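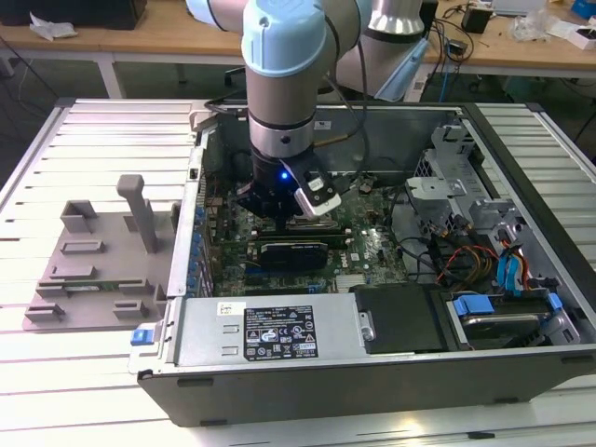
The inside of a desktop tower with its side panel removed.

Osto Expands Office Computer Take-Back Service to Small Businesses

Small businesses can now hand over their old desktop computers to Osto without a minimum order, the company announced in July. The service was previously open only to customers with 40 or more machines to clear at once.

Under the new terms, an office can book a pickup for as few as 2 computers. Monitors, keyboards and cables can go in the same load. Customers choose a morning or afternoon slot when they book and receive a written list of everything collected.

"Most of the calls we had to turn down came from dental offices, accountants and repair shops with a handful of old towers in a back room," said Līga Rebane, head of collections at Osto. "They wanted the same paperwork the big customers get, and now they can have it."

Osto ran a trial of the smaller pickups last winter and spring. During that time it collected 1,147 desktop computers from 76 businesses. Machines that can be used again are cleaned, fitted with a blank drive and sold through Zadent, the company's resale store. The rest are taken apart for parts and scrap.

Every drive is erased or shredded, depending on what the customer picks at booking. Erasing is included in the pickup price. Shredding costs extra and is billed per drive. In both cases the customer gets a certificate listing the serial numbers.

The company has also signed an agreement with Liepiņa, a regional moving firm, which will handle pickups outside the city. Those customers should allow up to two weeks between booking and collection. City pickups are normally made within five working days.

Printers and copiers are not covered by the small business terms and still need a separate quote. Batteries from backup power units must be removed and boxed before the driver arrives.

Bookings are made through Namine, Osto's online customer portal. Existing customers can use their current login. New customers will need a business registration number and the name of a contact person at the pickup address.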